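**25th April, bench notes (small table by the wall)**

Okay, so the small table finally gets its own entry, mostly so I stop answering the same thing in the hallway. Tiina Kuusisto wants all the little stuff to live in fixed spots before the Droltgate people come in June, and I said sure, I'll have a go at a layout over lunch. It took a lot more than lunch! 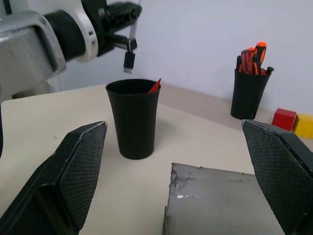
Cups first. I've had a running argument with myself over whether drivers should stand up or lie in a drawer, and I'm going with standing (the Urmont drawer sticks, and I'm done fighting it). Most of the handles went into the cup at the back near the wall, the orange one with the black grooves sticking up highest, and I like that I can grab it without looking. The taller cup stays further forward for whatever I'm using that day. Tiina thinks one cup would do. We'll see. I did promise to wipe the tabletop down with the Sorkero cleaner on Fridays, and I still owe the shared box 2 rolls of tape.

The rest of it is more of a "where does this even go" pile. The blocks are fine along the back, red, yellow, green, and they can stay there. Sunglasses next to them for now, same row. The glasses case I'd like shut and put away at the end of the day, and the pink and light blue plates should really stack, but I keep wanting them out separately for sorting small parts. Tissue goes in the trash, whoever gets there first.

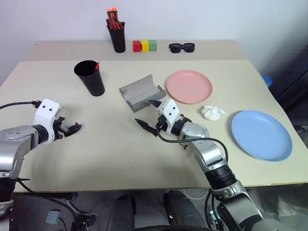
Do the cups need labels? Not for now. I'll print some on the Bouvier labeler if people start mixing things up.

Still to do:

- ask Tiina about shelf 8, she had plans for it
- fix or replace the Urmont drawer
- move the spare drivers out of bin 17 (why are they even there)

Picking this up again after the weekend.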